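Walking the Munuria Loop with a Phone in My Pocket: How Well Do Three Free Apps Record a Hill Walk?

Final project report, Outdoor Recreation and Technology module

1. Why I chose this

I came to hill walking late, in my first year here, and I learned most of it with a phone in my hand. Half the people I walk with swear by paper maps and the other half never look up from a blue dot, and I wanted to find out for myself how far that blue dot can be trusted. My tutor suggested I narrow it down to something I could measure, so the question became this: if you walk the same route again and again with different tracking apps, how much do the recorded distance, the climb and the battery use differ?

It sounds dry. It was the most fun I have had on any piece of coursework, and I would happily have gone on doing it all summer.

2. The route and the apps

The route is the Munuria loop, which starts at the lower car park, goes up through the larch plantation, over the open shoulder and back along the stream. I picked it because it has a bit of everything a phone finds difficult: thick tree cover for the first stretch, a narrow gully where the sky is only a strip, and then a wide open top where any phone ought to do well.

The three apps were Voder, Cirkine and Noiphan. All three are free to use for basic recording. Voder is the one most of the walking club already had. Cirkine is aimed more at runners and talks to you at every kilometre unless you switch the voice off (I did, after the first walk). Noiphan is the plainest of the lot, just a line on a map and a big stop button, and I had never heard of it before starting.

For the climb I used a figure of 561 metres, worked out by hand from the contour lines on the paper map. I did it twice on separate evenings and got the same answer both times, which pleased me more than it should have.

3. Method

I walked the loop 8 times during May, always in the same direction and with the same phone in the same pocket of the same rucksack. Each walk used one app only, as running two together would have spoiled the battery figures. Voder and Cirkine had three walks each and Noiphan had two. I would have liked a third for Noiphan but ran out of free mornings.

Before every walk I charged the phone fully, closed everything else and turned the screen right down. I wrote the battery reading in a notebook at the car park, at the top and back at the car park. I also noted the weather in a few words, mostly "cloud" or "more cloud".

Stops were a problem I hadn't planned for. On the first two walks I sat down whenever I felt like it, and the recordings showed a little scribble at each place where the phone thought I was wandering about. From the third walk on I kept to one rest at the cairn and made it the same length each time. I left the first two walks in the results but have marked them in the appendix.

4. What I found

Distance

The three apps agreed much better than I expected on the open shoulder. You could lay the lines on top of one another and hardly tell them apart. Under the larches it was a different story. Cirkine cut the corners off the zigzags, so its total came out shortest every time. Voder went the other way and added small wobbles, especially in the gully, where one recording has me crossing the stream and coming back again without getting my feet wet. Noiphan sat in between on both its walks.

Climb

This was the big surprise! Voder came closest to my map figure, and on its best walk it was only a few metres out. Noiphan read low. Cirkine gave me more than 600 metres on every single walk, which is flattering but wrong. I think it is counting each small bump in its own height readings as real uphill. Its settings page has a smoothing option that I only discovered near the end, and I decided not to touch it halfway through the project.

Battery

Noiphan used the least power by a clear margin, and on both walks I got back to the car park with plenty left. Cirkine used the most. Voder depended a lot on whether the map had been downloaded beforehand – the one time I forgot, it spent the whole climb searching for a signal and the phone was noticeably warm when I took it out at the top.

5. Life between the walks

 I did all the writing up in my room in halls, with the paper map spread over the bed and the notebook on the windowsill. Walks began at 7.30 in the morning, so I usually had the recordings copied across by early afternoon and could compare them while I still remembered where I had tripped over. I would recommend that to anyone doing a similar project. By the evening the details had gone, and a scribble on the map was just a scribble.
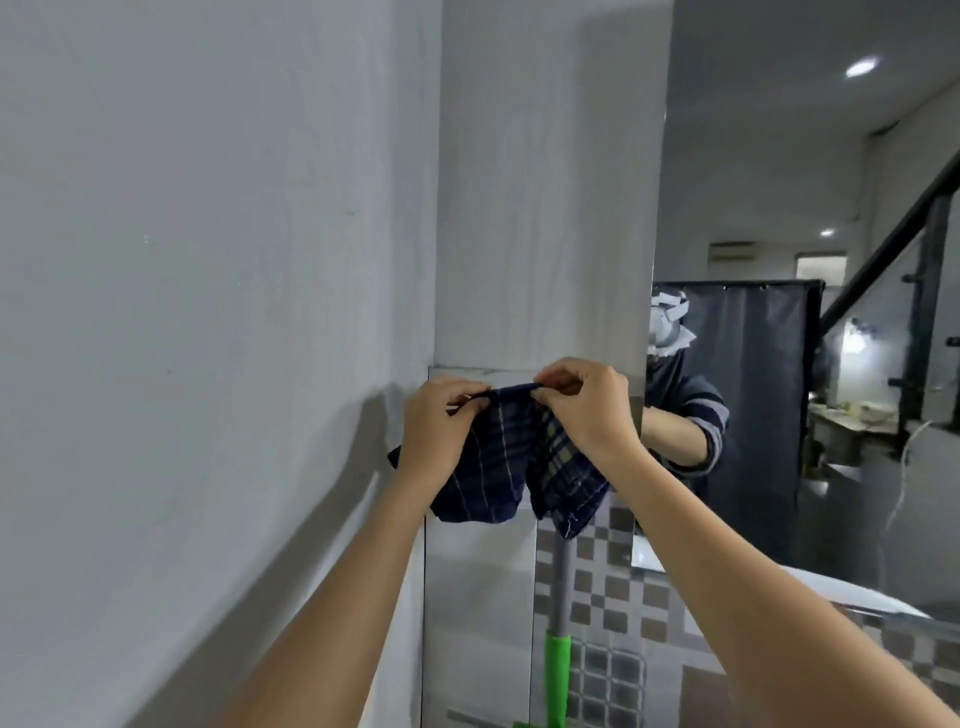

Fig. 2. Holding up the navy checked cloth beside the mirror.

6. What I would do differently

More walks, first of all. Two recordings are not enough to say anything firm about Noiphan, and it may simply have had two good days. I would also borrow a second phone of a different make, as everything in this report could be as much about my handset as about the apps.

I would like to try the loop in the opposite direction too. Going down through the larches at the end, with a phone that has been tracking happily for hours, might give a much cleaner line than starting there cold. And I would measure the distance properly on the ground with a wheel, at least for the plantation section. At the moment I can say which app is shortest and which is longest, but I can't say which is right.

7. Which one am I using now?

Voder, with the map downloaded the night before, for any day when I care about the climb. Noiphan for long days when I need the battery to last and only want to know where I've been. I have kept Cirkine for running along the canal, where it works beautifully and there are no trees to confuse it.

The paper map still comes with me. After a month of checking every line against it I can read contours far better than I could in April, and I now find myself looking at a slope and guessing the height gain before I check the screen.

Appendix A: battery readings by walk
Appendix B: recorded tracks, with walks one and two marked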